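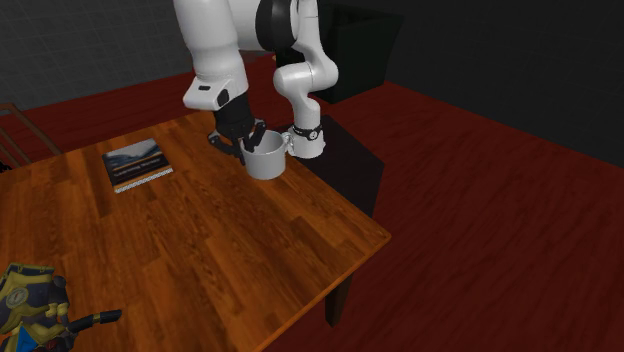

Sketdale, October

Vikdale table oil costs more than a decent bottle of wine and promises "up to 30 months of protection" from one coat. I have read that sort of line on tins before. I put it on half of our kitchen table and left the other half with the cheap stuff from the market, which I have used for years.

Going on, it smells of oranges and something like floor polish. The tin says dry in 3 hours. Mine was still tacky at bedtime, and the cat's hairs are now part of the finish. Tea rings wiped off both halves. Red wine marked both halves. A hot pan left a pale ring on the Vikdale side only, though I may have been clumsier there. 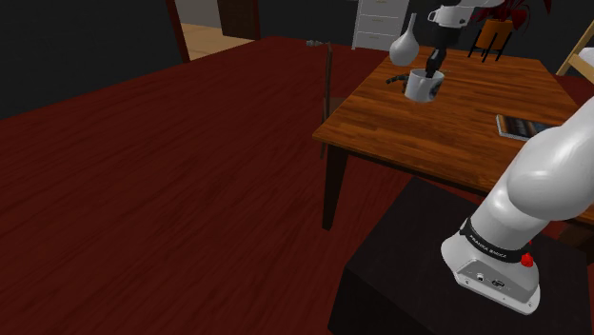
Fergal Doherty says I put it on too thick, and that with two thin coats on old pine he gets a far harder surface than any market oil gives him. Possibly. The tin says one coat, and I did what the tin said.

The lid is good. It seals properly and opens with a spoon. The 200 ml size did my half with very little left over, so a big table means two tins, and I can't see that being worth it. I'll keep using the cheap one.

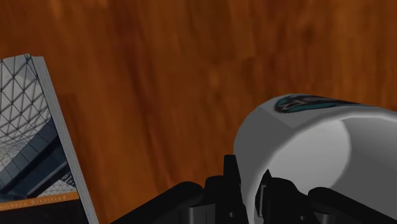

Book and white mug on reddish-brown wood.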